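Gusell G2 hand-held gripper – guidance for tabletop work
Orange ribbed fingers, black contact pads, one square marker per housing.

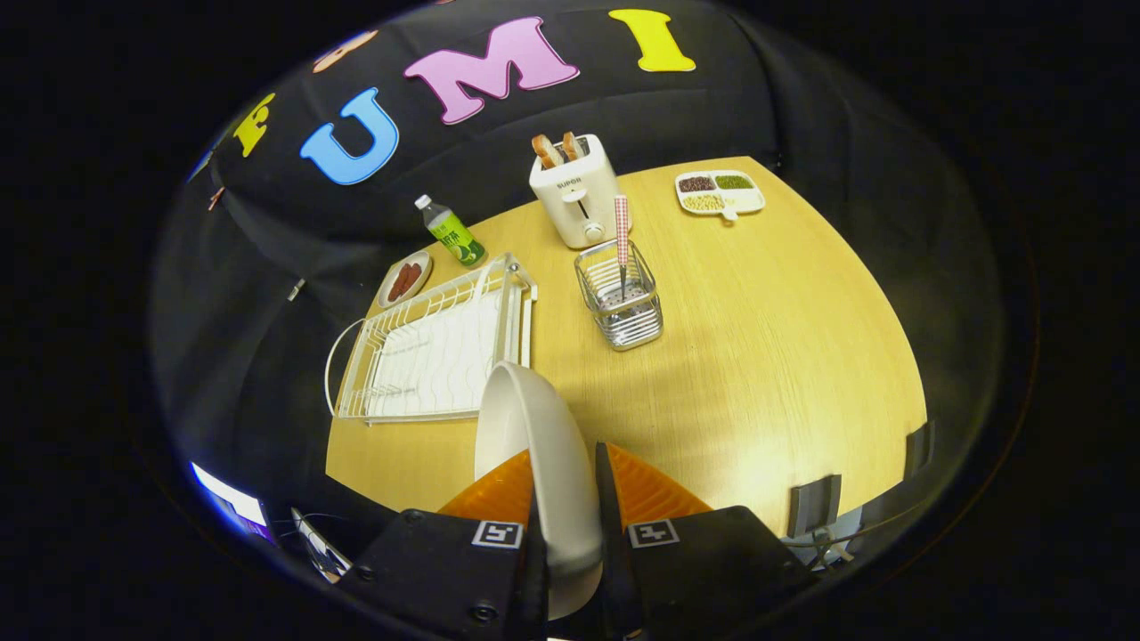 How often should the finger pads be checked?

Inspect them at the start of each shift and replace the pair after 2000 grip cycles, or sooner if the surface is glazed or torn. Never replace one pad alone.

Good practice
Keep both markers clean and unobstructed – a scratched label must be reprinted at the original size.
Log pad changes by serial number.
Crockery: close slowly, then hold before lifting.

Spare pads ship in packs of 8. Order code 61-P. Technical enquiries: Syafiqah Osman, Grera service centre.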